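Speaker notes: Settling In, Talking It Out
Parent evening, Bralcombe Family Counseling
Ewurabena Yakubu, school counselor

Opening (take your time, let people find chairs)

Good evening, everybody, and thank you so much for coming out. I know what it takes to get out of the house after supper, so I'm grateful for every one of you. My name is Ewurabena Yakubu, and before I came to counseling I taught fourth grade at Osei Elementary for 9 years. I still think like a classroom teacher most days (you'll catch me doing it tonight, I'm sure).

I want to talk about worry at bedtime. When we sent the sign-up form around in February, we got 31 replies, and bedtime was the subject that came up over and over. Thank Ursina Steiner here, she read all of them and typed up the questions.

What bedtime worry looks like

Say: a child who's been perfectly cheerful all day can fall to pieces at lights out. One more drink of water, one more question, a tummy ache. The day gets quiet and the worries finally have some room. It doesn't mean you've done anything wrong!

Tell the Okow Street story, but keep it short this time. The little boy who asked his dad every single night whether the stove was off, and how the two of them started checking it together before teeth, once, and then saying "we checked" and leaving it there. It took them some 40 nights, and a few of those were pretty rough.

Pause. Ask if that sounds familiar. Wait for hands.

Things to try at home

Worry time goes before the bedroom, at the kitchen table or on the couch. Ten minutes is plenty. Let your child talk or draw, and try hard not to fix anything (I'm terrible at this with my own two).

Then keep the last half hour dull and the same. Same order, same words, same lamp. Grandparents and sitters need to know the order too, so write it on a card.

When to ask for more help

If it's gone on for more than a month, or your child is missing school, please call us or talk to your pediatrician. First visits at our Vastow office run long so we can hear from you and from your child separately.

Clothes and morning things, if there's time

Somebody always asks about laying out school clothes the night before. Yes, do it, and let your child do the picking.
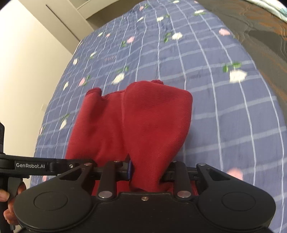

Mornings go easier with one less decision in them, and that goes for grown-ups too. Now take questions, starting with the ones on Ursina's sheet, and remember to repeat each one for the back row.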